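# Flida-Shred: replication notes and data card

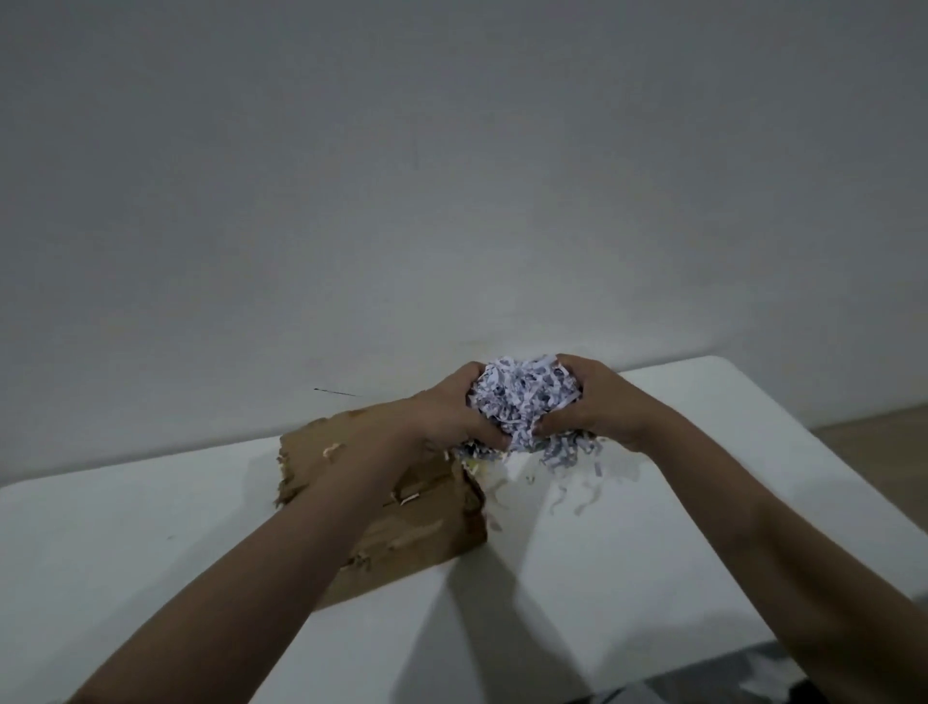

**Author:** Marta Kwak
**Role:** replication lead, Trinlow manipulation group

Status: frozen in April. Bug reports welcome, feature requests less so.

## Why this repo exists

The Bostell policy is described by its authors as learning "general bimanual handling of deformables" from head-view human video. The headline number is good. We wanted to know how much of it survives when the deformable is something other than a folded towel, so we recorded people handling shredded paper and retrained from the released checkpoint.

Shredded paper is a nasty choice, and we made it on purpose. It has no stable outline and no corners to grab. Two hands squeezing a clump hide most of the clump, and strands hang out of the bottom whatever you do. If a method claims to track the state of a soft object, it should have some answer for that.

## What's in the data

- 2031 clips, head view, one person per clip
- Bare hands, no gloves or markers
- Main actions: gather, squeeze, pull apart, pack into a cardboard box
- Hand keypoints from the Flida tracker, uncorrected except in the test split
- One text label per clip, written by whoever did the recording

There is no depth and no force signal. People have asked whether squeeze force can be recovered from the video. I doubt it, and I would be suspicious of any paper that says so using this set.

## What we found

Fine-tuning helped on gathering. On squeezing, it did about as well as a baseline that ignores the paper completely and just continues the wrist paths. I ran that baseline late, which was a mistake. It should have been the first thing in the table.

We then painted out the clump in the test clips and ran the policy again. Scores on squeezing barely moved. My reading is that the model is following the forearms. When two arms come in from the lower corners and meet in the middle, the rest of the motion is easy to guess, and the material between the hands has little to do with it.

The original authors may object that our fine-tuning was too short. It ran for 30 epochs, and the validation curve was flat for the last 20. I don't think more would change the picture, but the configs are in `configs/` and anyone can try.

## Known problems

- Fingers curled over the top of the clump confuse Flida. It often places fingertips inside the paper. Treat those keypoints as guesses.
- "Squeeze" and "gather" overlap. Two labelers disagreed often enough that I would merge them in a second version.
- White paper on a white table is hard to segment. Loose strips get dropped from the masks, and the hanging ones come and go between frames.
- Backgrounds are plain. Results here say nothing about clutter.

## Running it

```
pip install -r requirements.txt
python eval.py --config configs/squeeze.yaml --seeds 8
```

Please report all eight seeds. The spread is wide, and the best one looks much better than the method is.

## License

Research use only. The Bostell weights are not included and carry their own terms.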